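Projektbericht Gruppe Plimavow: Schubladen und Türen durch Vormachen

3. Durchführung

Unser Ziel war, dass ein zweiarmiger Aufbau eine Schublade ausräumt und Türen öffnet, ohne dass wir Bahnen programmieren. Alle Bewegungen wurden per Fernsteuerung vorgemacht und mit der Software Flikport aufgezeichnet. Nach dem Einüben blieben 45 brauchbare Durchläufe. Gearbeitet haben wir am kleinen Holzschrank, mit Flasche, zitronenförmigem Objekt und Karton als losen Gegenständen.
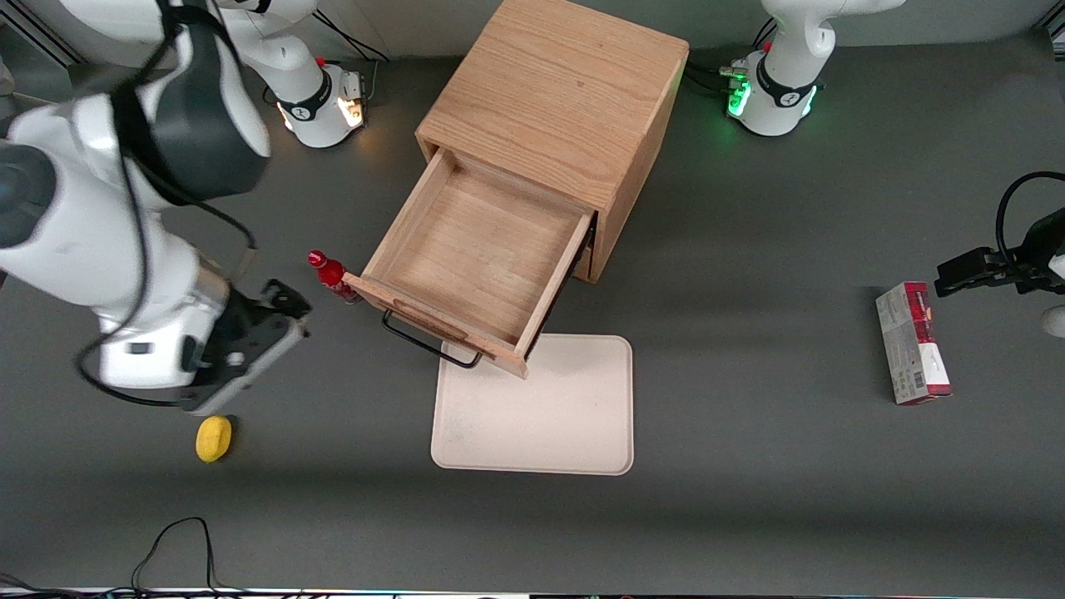

Warum haben wir die Arme nicht direkt mit der Hand geführt? Beim Führen mit der Hand verdeckt man leicht die Kameras, und zwei Arme gleichzeitig bewegt eine Person kaum sauber.

Ein Durchlauf dauerte anfangs roughly zwei Minuten, später deutlich weniger. 12 Aufnahmen haben wir verworfen, meist wegen Zögern vor dem Griff - das Modell lernt solche Pausen mit.

3.2 Türen

Die Griffe an den Türen sind schwarze Metallbügel. Ein Finger muss hinter den Bügel, bevor gezogen wird. Von der Handgelenkkamera aus lässt sich der Abstand schlecht schätzen, deshalb sind wir langsam von oben angefahren.

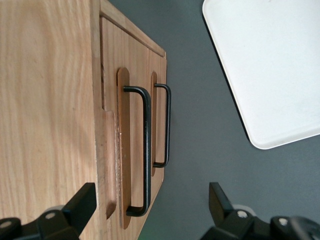
Leif Riis merkte nach der Zwischenpräsentation an, wir sollten den Startpunkt der Arme stärker variieren, sonst lerne das Modell nur eine einzige Anfahrt. Das haben wir ab Oktober umgesetzt.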